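The third film in the Troratlow series will be the last one, and its director says the ending was settled before the second film had a distributor.

"I wrote the final scene first," she said over the phone from the edit suite. "It was a page and a half. It has changed by two lines."

Troratlow began as a low-budget adventure about a mining town under siege by things from below the ice. The first film opened on 131 screens. The second opened on 896, after Fondon Pictures picked it up and paid for a bigger cast and a proper score. The third, Troratlow: Sulisitz, is booked on 1,198 screens for October.

She said the jump in budget changed less than people assume. Most of the extra money went to creature work and to a longer shoot on location. The crew spent eleven weeks in the mountains, two more than planned, and lost several days to fog.

"You can't fake that valley," she said. "We tried it on a stage for the second one and I was never happy with it. You can see me cutting away from the background every chance I get."

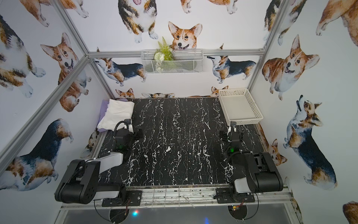 Kälin, the ferryman who was killed off at the end of the second film, does return, but only in scenes set before his death. She was firm that he would not be brought back to life, despite a petition from fans and at least one request from the studio. She had the petition open at her desk during the call, and she described the desktop wallpaper behind it as a photo of the valley taken on the last morning of the shoot. Wallpaper came up again when she got to the ferryman's cabin, where the art department wanted bare walls and she wanted a pattern. Something as cheerful as watercolor corgis on white would have been wrong for him, she said, but she liked the thought that he had once picked out a print and put it up himself. They settled on faded birds.

The script ran to 131 pages at its longest. A subplot about the mine owner's brother was shot and then removed after the first test screening. It may turn up on the home release.

"It was good work and the actors know it was good work," she said. "It stopped the film dead for nine minutes."

Asked whether Fondon might continue the series without her, she said the company owns the rights and can do what it likes. She has not been approached about a spinoff and would turn one down. Her next project is a courtroom drama with four speaking parts and, she said, no snow.

The sound mix is due to finish next month. She still has 600 effects shots to approve before then, most of them in the last half hour.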